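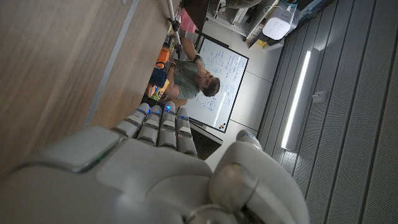

Every January I write the equipment budget, and every January it has a line for the robot hand and no line for what the hand needs. Spare fingers. Cables. Somewhere to put the arm it hangs off. Two weeks of Emiliano Ledesma's time, which we persist in treating as free, like tap water.

The quote from Rakthorpe ran 38 pages. Delivery got a page to itself. Repairs got a sentence, and the sentence said to contact sales.
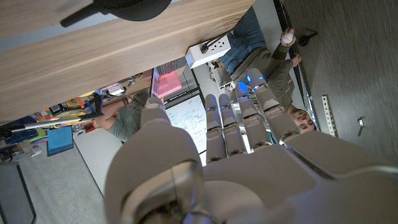 My proposal, which Rocío Solís has now heard 120 times by her own count, is to buy one hand fewer and spend the difference on the boring stuff: brackets, power strips, a proper shelf, a service contract with a phone number on it. She says funders like to see hands. I'm sure they do. I have yet to meet one who asked to tour the brackets.

Villaseñor tried it my way last year and came in under budget, then had the surplus taken away for being a surplus. So there is that risk. I would still like the chance to be punished for it. The form is due at noon and I've put the brackets first.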